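Search questions Go

Can a town council fill a vacant seat without an election?

One of the seven members of the Sudatley town council resigned in August, and at the Wednesday meeting the mayor announced that the council would appoint a replacement. There was no mention of an election. The person who quit had more than half of her term left. I always thought voters had to choose. Is this allowed, and is there any way to force a vote?

The notice at town hall only says that applications are open and that the council will decide by majority. The person everybody expects to get it is named Lloyd and he lost last time by 17 votes, if that matters.
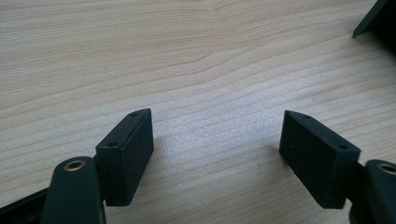 I called the clerk's office twice and was told to read the charter, but the copy on the town website is missing the section on vacancies.

Asked by Yurani Huanca

2 answers

Meinir Pritchard
It depends on your charter, and if the charter is silent, on state law. Appointment by the remaining members is very common for small towns. Usually the appointee serves only until the next regular town election, and then the seat goes on the ballot for whatever is left of the term. Some charters let the appointee finish the whole term, so check that part carefully.

Ask the clerk in writing for the full charter, including amendments. A phone call is easy to brush off. A written request normally starts a deadline under the public records law.

As for forcing a vote, some places allow a petition for a special election. I live in Gruden and ours needed 685 valid signatures. We turned in barely more than that and came up short after the duplicates were thrown out – get plenty extra if you go that route. The window to file can be short and may run from the date of the resignation, so find that out first.

Losing the last election doesn't disqualify anybody from being appointed. Most councils have to interview and vote in open session, but read your state's open meetings law on that.

jaltis_resident
they do this everywhere. in Jaltis we had 4 appointed at one point and no one cared. just go to the meeting and speak in public comment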